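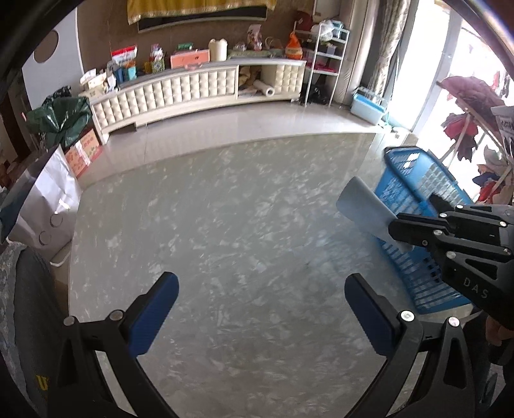 *Laundry work with hand-held grippers at a living-room table. One has hold of a flat piece of grey-blue material beside the basket.*

I spent 27 shifts last winter driving a robot arm from a chair, and I've spent most of this spring walking around with a gripper in each hand. Both jobs have the same purpose. Someone does a chore, the movements get recorded, and later a robot is trained on the recordings. I think the second way is the better one for housework, and I think the people who buy these recordings should stop treating it as the cheap option.

The chair job was at Wakby, in the old unit on Thibodeau Road. You sat at a desk with two controllers and three screens, and the arms stood on the other side of a partition. The chore was usually towels. I was slow at it, and so was everyone else. You can see the towel on a screen but you can't feel when you've got two layers instead of one, so you pinch, lift, look, put it down and pinch again. A good operator got 50 clean folds in a shift. The manager, Tin-yau Chiang, was fair about it and never pushed us to go faster than the arms could manage. He still believes in the chair, and we've argued about it more than once.

His side goes like this. If the robot's own arms do the task during the recording, you know the robot can physically do it. Every joint angle is one the machine reached. When a person carries the gripper, the person's shoulder and waist are doing things the robot may have no way to copy. I lean over a table without thinking. I step to the left. A fixed arm can't, and a recording full of my leaning could be useless to it.

That's a real objection and I don't want to wave it off. At Cestdale, where I work now, we lose recordings to it. Somebody reaches behind a basket at an angle no arm could get to, and the take is thrown out when it's checked. In December we lost a whole afternoon that way, mostly my takes.

But look at what the chair gives you in exchange. It gives you towels on a bare bench, under the same lights, in the same unit, day after day. The arms weigh too much to carry up a flight of stairs, so the home has to come to them, and what arrives is a very thin version of a home. There was a kitchen corner at Wakby with one mug in it. I folded beside that mug all winter.

A hand-held gripper goes where you go. You can work at the table people already own, with daylight pouring in through the glass door and the TV cabinet piled with packages. The floor is shiny. The laundry basket is full of holes, and the tabletop shows through them. All of that is hard for a machine to make sense of, and it's ordinary. If a robot is ever going to be sold to people for use in their houses, it should be learning from houses. 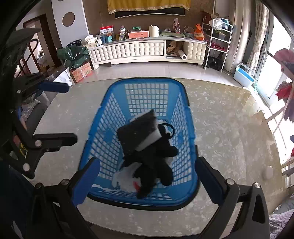
### On pace and feel

The other thing I'd argue for is speed, and I don't mean output. I mean that the movement itself is closer to how a person does the job.

Take the basket. A lot of what goes into a basket is dark, soft and heaped on itself, and black on black is miserable to sort out on a screen. With the gripper in my hand I can feel the drag when something underneath is caught. I ease off, shift the fingers and go again, and the whole correction takes a second. From the chair, the same correction was a small project. The recording would show a long pause, a wobble and a lucky grab, and then we'd hand that over as an example of how to do laundry.

I don't want to oversell it. The grippers are awkward for the first few days. Your thumbs get sore, you forget that your own fingers aren't allowed to help, and thin plastic bags are as annoying as they ever were. Two fingers are a poor substitute for five. But it's the same poor substitute the robot will have, and you learn to respect that. By my second week I'd stopped trying to pick things up like a person with a tool and started going for edges and corners.

My colleague Felicja Urbańczyk thinks both sides of this argument are too tidy. She'd record most of a task by hand in real homes and then do a small number of runs by remote control on the actual arm, to show it how its own body handles the same motions. She may be right. If I had to set a ratio I'd say 300 by hand for every 50 from the chair, and I'd change it as soon as someone showed me results. I haven't seen anyone publish a comparison on household chores that I'd trust, and that includes the people I work for.

What I object to is the price list. Wokness, who buy from us and from Wakby, pay a good deal less for a hand-held take than for one from the chair. The reasoning seems to be that the equipment costs less, so the recording must be worth less. That's a strange way to value it. The last order I worked on came to 1578 takes, done in people's front rooms, with travel in between and tables to wipe down before we started. The work was harder than sitting at a desk and there was far more variety in it.

The low rate also shapes what gets recorded. When a take pays little, you do the easy version of the chore and do it many times. You stay on one table all day and you skip the tangled items. I've done it, and I'm not proud of it. Pay the same for both kinds, pay a bit more for a new home, and the recordings would improve within a month.

I told Tin-yau I was writing this. He said I should come back and try the new controllers, which apparently buzz when the fingers close on something. I'll go and try them, and I'd like him to spend a day at a table with us afterward.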